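The Red One

Oleksandra Kobzar had two suitcases and one evening. The bus to Latport was leaving at six in the morning, and her clothes were still everywhere in the apartment, on the chairs, on the bathroom door, on the kitchen counter.

"You should roll them," said Mbali, who had come to help and until now had only made tea. "My mother rolls everything. Even the towels."

"If I roll, I forget what is inside."

"Then write a list."

Oleksandra did not want to write a list. She had written lists for nine years in the office at Harkel, lists of boxes, lists of keys, and last week she gave the keys back and signed a paper. She folded a gray skirt in half and then in half again, and put it in the smaller suitcase, near the shoes.

The apartment had become loud. When the curtains were taken down, every word came back from the walls. Mbali spoke more quietly because of this, as people do in a museum.

"Is Kohei coming to say goodbye?" she asked.

"He came yesterday. He took the lamp."

"Only the lamp?"

"And the plant. He promised to water it."

They both knew how Kohei Okabe watered plants, and they did not say more about it.

By ten o'clock the big suitcase was closed. Mbali had to sit on it while Oleksandra pulled the zipper around the corner, where it always got stuck. Inside were the winter coat, the good dress, the books she would probably not read again, and the blue pot from her grandmother, wrapped in pajamas. It weighed so much that they could not lift it together without laughing.

Then there was only the red one left.

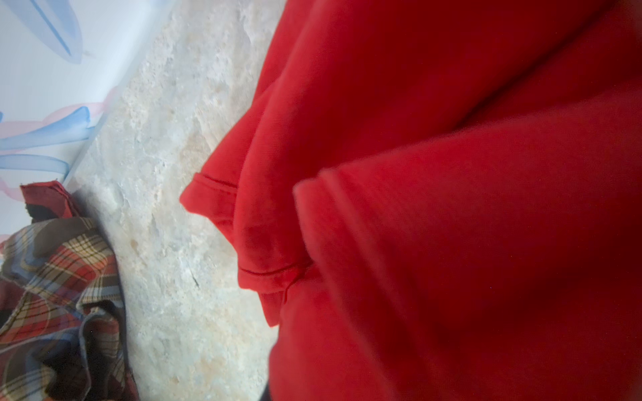
She had bought it in October, in her first year here, from a woman on Groketti Street who sold clothes out of her garage. It was too large for her. She had worn it when the heating was broken, and when she was sick, and on the night when her brother called from home and they talked until it was light outside.

"It will not fit," said Mbali.

"No."

"You can leave it with me. I would wear it."

Oleksandra touched the sleeve. It was still soft, even after so many washings. She thought that it would be nice to know it was in this city, walking to the market on somebody she loved.

"Take it," she said. "But if you wash it, wash it alone. It will turn everything pink."

Mbali put it on right away, over her dress, and pushed the sleeves up to her elbows. Then she went to the kitchen to make tea again, and Oleksandra sat down on the big suitcase and waited for the water to boil.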